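Reviews > Home kitchen > Interviews

The arm that wants to do your washing-up (some of it)

Ariel Galang has been asked the same thing at every event since the spring, and by now has an answer ready. Why would anyone pay 3,964 pounds for a robot arm that can put a pan on a hob?

"They wouldn't," Galang says. "If that was all it did, I wouldn't either. They'd be paying to get twenty minutes back in the evening."

I had been sent to talk about Gandava, a ceiling-hung kitchen arm sold by a small company called Tedimau, where Galang runs the product side. Gandava is on offer in two ways. You can buy the arm, gripper and mounting kit outright for 3,964 pounds, or you can pay 199 a month on a 36-month plan, with fitting included. Do the sum on the second and you arrive at more than seven thousand pounds, a figure that appears nowhere on the order page. I asked why.

"It's not hidden. People can multiply."

People can, but they tend to do it after they have signed. Galang conceded that the page "could be friendlier" and said it was being looked at. I asked when. October, apparently, along with the new software.

We talked for most of an afternoon in Detham, where Tedimau has its office and a kitchen for trying things out. Galang is quick, likeable and very hard to pin down on dates. Before this came six years in commercial dishwashers, a trade in which, by this account, you learn that customers will forgive a machine for being ugly and loud provided it finishes. I said that was a high bar for Gandava, going on what I had read from its early buyers.

"Some of those were on the first software. You can't judge it on that."

They paid for the first software, I pointed out.

"They did, and they got every update free. I don't know many cookers that get better after you buy them."

The list of things Gandava will do out of the box is 13 tasks long. I went through it with a pencil. Put a pan on a burner, take a pan off a burner, put a lid on, take a lid off: four entries that most people would call two. Stirring is on there. Chopping isn't, and neither is anything involving raw meat, hot oil or a tap. The arm won't turn a burner on. That was left out on purpose, Galang says, and it is the one decision I heard about all afternoon that I agreed with straight away.

"We had long arguments over that. There were people here who felt it was the whole point, that you come home and dinner's on. I said I'm not putting my name to a machine that lights a hob in an empty house."

So you have to be there?

"You have to be there. You light it, you turn it off. The arm does the boring bit in the middle."

I asked how long the boring bit lasts. For a one-pan dinner, Tedimau says three tasks is typical, and it was happy for me to suppose that each would go well. I have made a good many one-pan dinners and I would struggle to say which three parts of them I wanted to be rid of. The stirring, perhaps, if it's risotto. I'd have said the chopping and the washing, and Gandava does neither.

"Putting away," Galang said. "You're forgetting putting away. Everybody hates putting away."

Putting away is where the company wants to go next. There are 3 tasks promised under that heading, all of them marked "coming" on the website, and the newest brochure gives them a double page while the things the arm can do today share a column at the back.

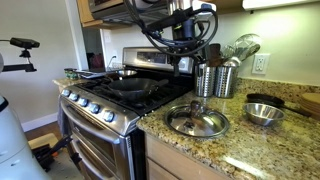 Price aside, my main doubt about Gandava is the amount of kitchen it asks for. The brochure has it tucked up out of the way, so slim you might take it for a light fitting. Working above a real range, the arm is a big dark thing wound in coils of black cable that loop out to one side, and it comes down right over the range. The gripper has to get in over the burners, towards the backsplash panel, with a wok-style pan on the front of the hob and its handle pointing away to the back right. That's an ordinary way to leave a pan. I put it to Galang that anyone of normal height who cooks at a hob like that one will be sharing the space with the machine, shoulder to elbow.

"You take turns. It's like cooking with another person."

I don't much like cooking with another person, I said, and I can at least ask my husband to move.

"You can ask this to move. There's a park position."

There is. It takes the arm up and back, and Tedimau's fitting guide says you should still allow clear space in front of any wall cupboards you want to open. In a small kitchen that could rule out the cupboard you use most. Cables come up in the guide too. They mustn't be tied back tighter than the fitter leaves them, as the arm needs the slack to turn. I asked what happens to those cables after a year of frying.

"They wipe down."

With what?

"Warm water, a bit of washing-up liquid, a cloth. Same as your extractor."

I told Galang the state of my extractor and got a laugh, though no further answer. The guide suggests a weekly wipe. It also suggests that the gripper pads be taken off and washed after each use, which is one more thing by the sink, and the pads are a consumable. A replacement set isn't in the monthly plan. I had to ask twice to be told that.

The other matter is clutter. Most of us keep our whisks and spatulas in pots beside the cooker and leave lids and bowls wherever they land. How does Gandava cope with a worktop that has been lived on?

"Better than it did," Galang said, and to be fair took the question seriously. "Shiny things are hard. A steel bowl on a steel tray is hard, the edges run into each other. Lids are good if they've got a proper knob on them. Glass is bad. I'd be lying if I said glass was anything but bad at the moment."

And if it can't tell what it's looking at?

"It stops and asks. It pings your phone."

While I'm standing next to it.

"While you're standing next to it, yes."

It was the only time all day that Galang looked tired. I asked whether an owner could switch the pings to a sound from the arm itself, and was told that people had asked for that, and that it was "on the board". A good deal is on the board. Left-handed mounting is on the board. So is a shorter arm for low ceilings, and a way of teaching it your own pans without sending pictures of them to Tedimau first.

That last one bothered me more than it seemed to bother my host. At present, if you want Gandava to learn a pan it doesn't know, it takes a set of pictures and sends them off. Your kitchen is in the background. The pictures are kept "for as long as needed to improve the service", a phrase I read out loud across the table.

"I didn't write that," Galang said.

Would you sign it?

A pause. "I'd want a number in it. Thirty days, sixty, whatever. I've said so."

There is a rival, of sorts. Rivera makes a worktop machine that stirs one pot and does nothing else, and every person I know who has bought one either uses it daily or has put it in the loft. I asked whether Gandava had anything to fear from a gadget so much simpler and so much cheaper.

"It stirs," said Galang. "It's very good at stirring. When you want to do a second thing, it's a lump on your counter. Ours is off the counter altogether."

A fair point, and the best sales line I heard. Against it, the Rivera goes back in its box if you move house. Gandava is bolted to your ceiling joists, and the fitting is a day's work for two people. Taking it down is charged separately. If you rent, Tedimau wants a letter from your landlord before it will book you in, and I would love to read some of the replies.

I asked, towards the end, who has been buying. Galang expected me to guess keen types with money to spend, and those are in the mix. But the buyers who write in most are people with bad wrists or shoulders who can't lift a full pan any longer, and who had more or less given up on cooking at home. For them, "take a pan off a burner" is a whole task and worth its own line on the list.

Why isn't that in the brochure?

"Because then it's a medical thing, in people's heads, and we're not allowed to say it's a medical thing. And the other lot stop looking."

I think that's a mistake, and said so. It was the first use for Gandava I'd been given that didn't sound as if it had been thought up after the arm was. There is a weight limit, mind you, and a full cast-iron casserole goes well past it. Anyone buying for that reason should take their heaviest pan to Detham and ask to see it lifted before handing over a deposit.

"Bring it," said Galang. "Bring whatever you like. If it can't pick it up I'll tell you."

Would I have one? Galang asked me this at the door, coat on, and I said I'd wait for October and the new software, and then probably wait a bit more. The deposit is refundable until the fitting date is booked. After that you lose half.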